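Revalley snack-service trial

The Revalley snack-service trial was a workplace automation project in which a two-armed humanoid robot was set to work on the plating of packaged snacks for meetings and staff breaks. It was run by the catering contractor Dernell on the office floors of its client, Neagu, with a machine supplied by the integrator Stado. The trial is mostly remembered for the disagreement over what it had shown. Dernell's management described it as a first step towards unattended refreshment service; several of the hosts whose work it touched described it as a slower way of moving a bag to a plate.

Background

Before the trial, refreshments at Neagu were handled by hosts employed by Dernell. A host stocked the pantry, set out plates, dealt with allergies and late changes, and cleared up. Plating was a small part of the shift and was rarely timed. Critics later pointed out that it had been chosen because it could be laid out on a table, and that the walking, lifting and talking that filled the rest of the day had been left out of the plan from the start.

Dernell's proposal spoke of 1,000 servings a month and named plating as the "entry task". No figure was given for how long a host took over the same job, so later claims of time saved had nothing to be set against.

Method

The work was done at a white table with one plate and one packet. The robot worked with both arms, each ending in a black hand with several fingers. 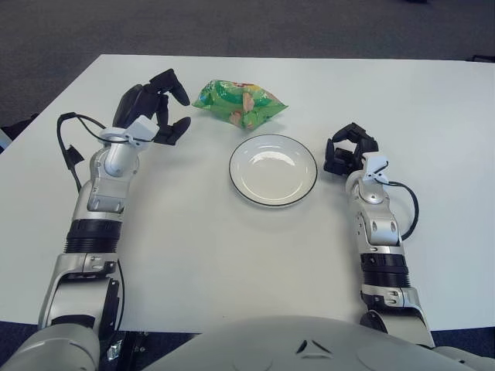 A session was entered as complete when the packet had been brought to the plate. Opening it was outside the task, as was anything to do with loose food. The hosts' representative, Munther Awad, objected that a sealed bag on a plate was something no host would have sent into a meeting, and asked that the word "served" be dropped from the reports. It was replaced by "presented" in June.

Green snack bags were used in the table work. Crumpled plastic is awkward for mechanical hands, as it folds and slides under pressure and seldom lies the same way twice, and Stado gave this as grounds for treating the job as a serious test. Sceptics accepted the point about the plastic but doubted that it told anyone much about catering.

Staff newsletter coverage

The fullest account available to employees was a page in Dernell's internal newsletter, which printed a photograph from the table and a short column by Tamer Nassar, a shift supervisor.
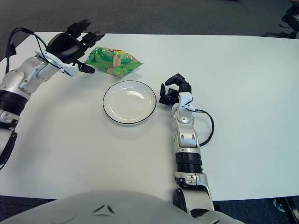 Issue 129

Nassar's column was more cautious than the heading over it. He wrote that his team had lost no posts but had gained a duty, resetting the table between attempts, which appeared in no job description and carried no extra pay. Two hosts were moved on to this work for part of each Thursday. The column also complained that experienced people were being asked to put a packet down and pick it up again for hours, and that the boredom had been passed from one task to another.

Management replied that resetting was temporary. It gave no date for its end.

Effects on work

The clearest change was in supervision. Hosts had previously arranged their own breaks; during the trial, breaks were fitted to the robot's sessions. Some said they liked the quieter hours and learning how the arms were stopped and restarted. Others found that knowledge of little use elsewhere, as Stado kept repairs and settings to its own technicians.

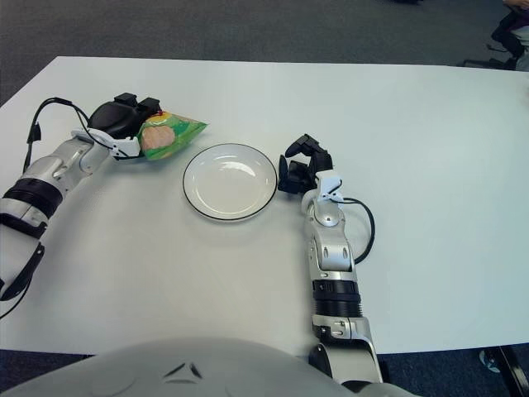

The claim that hosts would be "freed for guest contact" was repeated in several presentations. Awad's survey of the team found no increase in time spent with guests, although the survey was small and was carried out by a party to the dispute. Dernell did not publish one of its own.

Assessment

Supporters hold that handling soft packaging with two arms was worth attempting and that early trials should be judged gently. Opponents answer that the contract was presented to staff as a service and only later called research. Neither side has released session logs, and the share of attempts that needed a person to step in is unknown.

See also: Collaborative robot; Contract catering; Job redesign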